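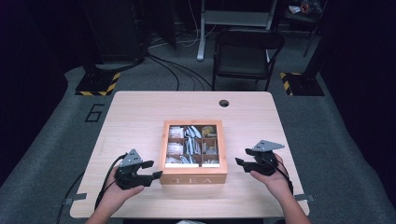 4.2 Slot occupancy and sachet selection

The sorting task uses a divided tea box with nine compartments in a three-by-three layout. Demonstrations are recorded with a pair of hand-held grippers, one in each hand, so the policy is trained on gripper motion alone and no arm kinematics enter the data at this stage. Figure 3 shows the table, the box and both grippers from the head view.

Figure 3. Head view in the tea box task. The operator holds one gripper in each hand, with the fingers of both pointing in towards the box.

The perception module has two jobs. First it finds the box and fits a grid to it. Then it gives each cell a state: full, partly full or empty. We fit the grid from the outer rim of the box and not from the thin partitions, which are often hidden by the sachets. The lettering on the front panel settles which way round the box is facing. Without that cue the fit can come out rotated by a quarter turn, and every slot label after that is wrong.

Cell state is harder. The sachets are paper, stand upright and lie close against each other, so the depth image shows little more than a row of edges. An early version used depth only and confused partly full cells with full ones in 61 of 700 labelled crops. Adding colour brought this down to 13. Most of the remaining errors are in cells where the sachets are pale and nearly match one another, and the boundary between two packets is lost.

4.3 Two-handed planning

The planner treats the grippers as a holder and a picker. The holder steadies the box at one side while the picker goes in from above. Roles are assigned once per pick, by the column of the target cell, and do not change until the picker has cleared the rim. We tried letting the roles switch part-way through. It gave shorter paths on paper, but the two grippers often met over the middle column and both had to back out.

Each pick is planned as 2 segments. The approach ends above the cell with the fingers lined up with the flat faces of the sachets – the insertion then runs straight down at a fixed slow speed. Splitting the motion this way meant that the learned part of the controller only had to deal with the insertion and the closing of the fingers. The approach is handled by an ordinary sampling planner, with the partitions grown slightly to leave a margin.

4.4 Replay and logging tool

All recordings pass through Dillach, our replay tool, before training. It lines up the gripper tracks with the head view and flags any stretch where the two clocks have drifted. Rhys Pearce wrote the first version in December, and Samer Salameh later added the slot overlay, which draws the fitted grid and the cell states over the video. The overlay was meant for debugging but is now the main way we check labels. A wrong grid is plain to see at normal playback speed, whereas it is easy to miss in the numbers.

Flagged recordings are repaired by hand where the drift is constant and dropped where it is not.

Share this article (2)

We use cookies to remember your reading settings. Accept | Manage

Related items
Halliday: a small benchmark for two-handed picking
Clock drift in hand-held gripper recordings
Notes from the Sasitthorpe workshop, October 2024
Bindia: grid fitting for divided containers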